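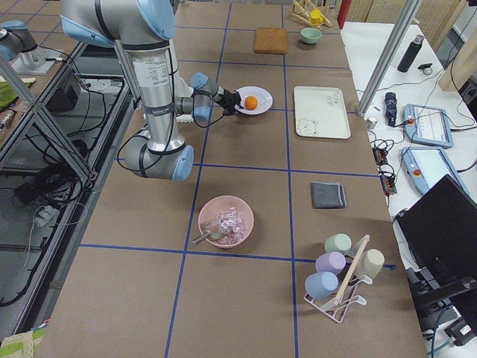 One reader wrote in after my last post to say that a gripper costing 1,495 dollars should pick up whatever you put in front of it, and that if you have to change the fingertips for every job you bought the wrong gripper. I have had the Granari on the bench for long enough now to give a proper reply, and my reply is that the reader is half right.

The Granari is a two-finger electric gripper sold by Tornelus as a kit. You get the gripper, a mounting plate, a cable, a power supply and 4 sets of fingertips. The software is called Atia and comes as a download. There is a 60-day return period, which is the main reason I ordered it. I paid the full price and I have no arrangement with Tornelus.

I do small automation jobs out of a shop in Lindsay, mostly for people who pack or sort food and household goods. They want to know whether a robot can handle the thing they sell, and they want to know before they spend real money. So I don't test with machined blocks. I put brown paper on the table, tape off squares and set out ordinary things. Fruit on a plate, a bowl of ice with a spoon in it, a mug rack, a folded cloth. The squares let me put an object back close to where it was, so one run can be compared with the next.

Setup

Mounting took most of a morning. The plate fit, but the screws in the bag were too short once the spacer was in, and I had to use my own. The printed guide doesn't mention the spacer at all. The online guide does, near the bottom.

The cable is the weak part of the kit. It is stiff and you need to leave a good loop on the outside of the arm or it pulls at the wrist when the last joint turns. I went too tight the first time and the connector worked itself loose. Tornelus sells a longer cable separately. I think it should be in the box.

Atia installed without trouble. It finds the gripper, lets you set opening, speed and force, and shows you the motor current while it closes. That last one turned out to be what I used most. When the current climbs slowly you are squeezing something soft, and when it jumps you have hit something hard, maybe the table.

Round things

The orange was easy. The opening is 80 mm, so a normal orange fits with a little room on both sides, though not enough to be careless about the approach. With the ribbed tips at low force it picked the orange off the plate nearly every time. The misses were my fault. I had taught the position with the orange in the middle of the plate, and an orange does not stay in the middle of a plate. A shallow dish would have been kinder, but my customers don't all use shallow dishes.

A large grapefruit is out. So is anything else wider than the opening, and there is no wide set of fingers for it yet.

Cups

I expected the mug rack to go badly and it went fairly well. Lifting a cup off by the body works if you come in straight and back out along the same line. Hanging one up again is harder. The gripper holds the cup well enough, but the handle has to face the right way, and neither the gripper nor Atia knows anything about that. You need a camera or a fixture for it. I used a fixture, a block with a slot, and after that it was fine.

The smooth tips slide on glazed surfaces. Use the rubber ones.

The spoon

A thin metal handle resting on the rim of a bowl is a nasty little job for any two-finger gripper. The Granari can grab it. Keeping the spoon from turning in the fingers while it pushes into ice is another matter. With the flat tips it turned on most tries. With the grooved tips it held on most tries, and that is the one place where I thought the tip set earned its keep. Scooping is slow however you do it. If a customer asked me to move ice all day I would quote them a different tool.

Cloth

Poor. It will pinch the edge of a folded cloth if the edge stands up a bit. If the cloth lies flat, the fingers skid over it or press into the table, and Atia reports a successful grip because the fingers stopped moving. I reported this and got an answer the next afternoon saying the grip check would be reworked in an update. No update yet.

Back to the comment

Changing tips means two screws per finger and then a short calibration in Atia. I can do it in the time it takes the coffee to run through. For a shop like mine, where the job is different every week, that is fine. On a line that runs mixed goods it would be a real problem, and there I agree with the reader. For a mixed line I would pick the rubber tips, accept the misses on thin things and build a fixture for whatever matters most.

I'm keeping it. The force control at the low end is better than on the gripper I used before, and I like being able to see the current. I would not buy it for cloth or for anything bigger than a decent orange. If you do order one, order the long cable at the same time and check the screws before you take your old gripper off.

I still want to try it on bread and on eggs. The eggs will wait until I have put down fresh paper.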